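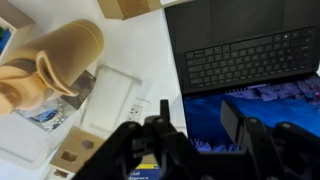 Wrist camera stream drops out mid-episode, then the recorder pads with repeated images
Status: Solved, leaving open a few days
Project: Prania tabletop set
Site: Marnholm, bench 2

Opening this one myself so the history is all in one place. I've been collecting teleop episodes for the cluttered-table part of Prania, and a chunk of them have a wrist stream that just freezes. The arm keeps moving in the joint log, the gripper opens and closes, and the picture sits there for a second or two like it went for coffee. Then it catches up and carries on as if all is well!

The annoying part is that the recorder (Drerilov, the current build) doesn't complain. It copies the last good image into every empty slot, so the episode has the right length and passes the check. I only caught it when I was scrubbing through a batch by hand and saw the gripper hanging over the laptop, not budging, while the joint plot was going all over the place.

What I tried first, in the order I tried it:

Swapped the USB cable at the wrist. No change. Swapped it back, also no change (I had to know).

Turned the stream down from 50 to 30 images a second. Fewer freezes, but still there, and now the batch didn't match the older ones, so I put it back.

Moved the recording folder to the other drive. I was so sure about this one. Nope.

Cleared the bench down to a couple of things, in case the busy picture was making the compressed files too big. Froze just the same, so I put the cardboard and the trays and the rest back out. We want the mess, that's the whole point of this set.

Ran with the arm parked and the camera live. Ran for ages with zero freezes. So — something to do with the arm moving.

Update, next morning. Found it, I think. The wrist camera and the gripper controller were on the same hub, and each time the gripper got a close command the hub reset the camera port. It lines up in the logs really nicely once you put the two side by side. I gave the camera its own port straight into the Tang box and ran a full session of picks and pushes. No freezes.

Update, same day. Wrote a little script that flags any episode with more than 2 identical images in a row while the joints are moving. Ran it over everything since we set the bench up, 2,111 episodes, and it's marking the bad ones with "stale_wrist" in the notes field. Please don't delete those yet. The joint data is fine and I'd like to see if we can trim them and keep the good parts.

Still to do: get the check into Drerilov itself so it fails the episode on the spot, and look at whether bench 1 is wired the same way. If you're collecting over there, peek at the hub before you start and drop a note in this ticket.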